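Trumach Avenue road diet, anyone been following this?

curbcut_kev
3/12/26
City wants to take Trumach from four lanes down to three between Meléndez and the river, with a bike lane on each side. Plastic posts only, no curb. I ride it to work and I'd take it.

tallgear
Posts are a waste. They put them on Fleltetti Street in September and half were flat by winter. Ask for concrete or don't bother.

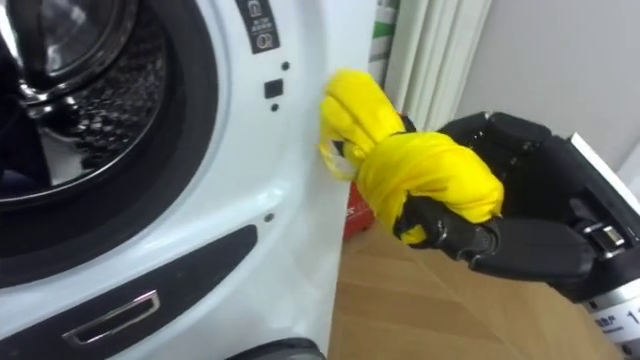

I'd also like to know who plows it. The lane on Fleltetti was the snow pile all season.

mrs_panniers
Disagree. Drivers slowed down on Fleltetti even with the bent posts. Paint and plastic now, concrete when they repave.

tallgear
They said that about Tramero Road too — still paint.

curbcut_kev
Tramero is a county road, different budget. Comments on Trumach are open for four more weeks. I asked about plowing in mine.

lowgear_lou
I drive it every day and there's already a backup at Meléndez. Where does that traffic go?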